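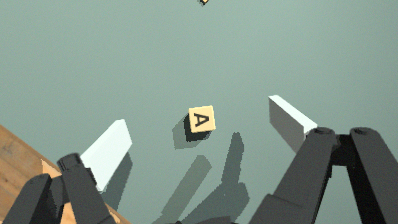 What a Simulated Success Rate Should Be Allowed to Mean

An opinion from the Linport Centre for Applied Robotics

Sep 2, 2022

In March the Centre completed an internal review of its work on learned manipulation policies. The review was technical in scope, and most of its findings concern software practice. One of them deserves a wider readership, as it bears on how results in this field are reported, funded and believed. It is our position that a success rate obtained in simulation should not be published as a single figure, and that reviewers and granting bodies should decline to accept one.

The work in question is modest. A two-finger gripper on a simulated arm must centre itself over a small lettered cube on a tabletop, close, lift, and place the cube at a specified spot and orientation. The policy, which we call Preketti, receives images from a wrist camera together with the joint positions of the arm, and is trained by imitation from demonstrations recorded in our simulator, Ruvance. The task has been chosen by many laboratories before ours, and its familiarity is useful. Readers know what a block is, and a letter on its upper face allows the orientation to be judged at a glance. A capital A turned a quarter turn from upright is unmistakably turned, to a person and, one hopes, to a network.

In the configuration we had intended to report, Preketti succeeded in all but a handful of trials. The draft manuscript said so in its abstract. During the review, a colleague from outside the project asked how many of the 337 evaluation trials had begun from starting positions materially different from those in the demonstrations. The answer was 17. The remainder drew their cube positions from the same generator, with the same settings, that had produced the training set. In a formal sense the trials were held out, for no starting position was repeated exactly. In any sense that would matter to a person hoping to use the method, most of them were near neighbours of something the policy had already been shown.

There was no misconduct in this, and the procedure was documented. We would go further and say that it was ordinary, which is the difficulty. Papers across the discipline report evaluation on randomized starting conditions without stating what was randomized, over what range, and whether the range differed from that used in training. A reader is left to assume that randomness implies variety. It does not. A generator that shifts a cube by a few centimetres and rotates it by a few degrees will produce an unlimited supply of distinct trials, all of which ask the same question.

Our own renderings show where the gaps were. The tabletop is a plain, muted green-grey with a faint grain and no markings. The cube stands out clearly against it in pale yellow and black. A policy trained on such images is entitled to learn that the bright thing is the target, and we found evidence that Preketti had learned very little more than this. When the colour of the tabletop was moved toward that of the cube, performance fell. When a second cube was brought close to the first, the gripper frequently settled between the two. In the configuration we had first evaluated, any second object stood well away from the target, and so the weakness had not been visible in the results.

Shadows proved to be a subtler matter. The renderer casts the shadow of the gripper across the table, and this shadow moves with the fingers. Several of our staff suspected that the policy was using it as a cue to height. The suspicion was tested by disabling shadows altogether for 50 additional trials. The approach became noticeably less reliable in the final stage of descent, although the grasp itself, once begun, was little affected. We do not regard the use of shadows as illegitimate. People use them as well. It does mean that the light source formed part of the method, and our draft manuscript had not mentioned the light source once.

The customary defence of simulated results is that they are preliminary, and that everyone understands them to be so. We have made this defence ourselves. It would be more persuasive if preliminary results were treated as preliminary by the people who cite them. In practice a figure in an abstract is carried into comparison tables, from there into grant applications, and from there into the expectations of partners in industry who have neither the time nor the obligation to read an appendix. At no stage is anyone untruthful. The conditions are simply left behind, one step at a time.

We therefore propose a reporting practice, and have adopted it for our own work from this month onward. It has 3 parts. First, results are to be stated separately for starting conditions that fall within the training range and for those that fall outside it, and the abstract is to carry both figures or neither. Second, the appearance of the simulated setting, including surfaces, lighting, shadows and the presence of other objects, is to be described with the same care as the architecture of the network. Third, a paper is to include images from the policy's own camera, drawn from failed trials as well as successful ones. A view from the wrist, with a finger on either side and the target in the gap, tells an experienced reader a good deal about what information the policy had to work with. It is inexpensive to provide.

Objections have been raised within the Centre, and they should be recorded fairly. Some colleagues hold that splitting the results invites arbitrariness, as the boundary of a training range is partly a matter of definition. We accept that this is so. A boundary that has been stated can at least be disputed, and a dispute of that kind would be of more use to the field than another decimal place. Others are concerned that a laboratory adopting the practice alone will appear weaker than its peers. This concern is legitimate, particularly for students whose prospects depend on publication. It is the principal reason we address this essay to reviewers and funders. A standard that penalizes those who follow it voluntarily will not be followed for long.

A third objection comes from our partners on the Ye project, where the same family of methods is being applied to the sorting of small parts. They observe that the only honest test is on hardware, and that refinement of simulated evaluation is labour spent in the wrong place. We have considerable sympathy with this view. Hardware time, however, is scarce and costly, and it is allocated on the strength of simulated results. If those results cannot distinguish a policy that has learned to find a cube from one that has learned to find a bright patch on a dull table, the hardware time will be poorly allocated, and the smaller laboratories will feel the loss most.

The revised manuscript has been resubmitted with both figures in the abstract. The second is considerably lower than the first. The demonstrations, the settings of the generator and the full set of evaluation trials will be released with the paper, including the trials in which the gripper closed on nothing. We invite other groups to rerun them, and to tell us where our own boundary has been drawn too generously.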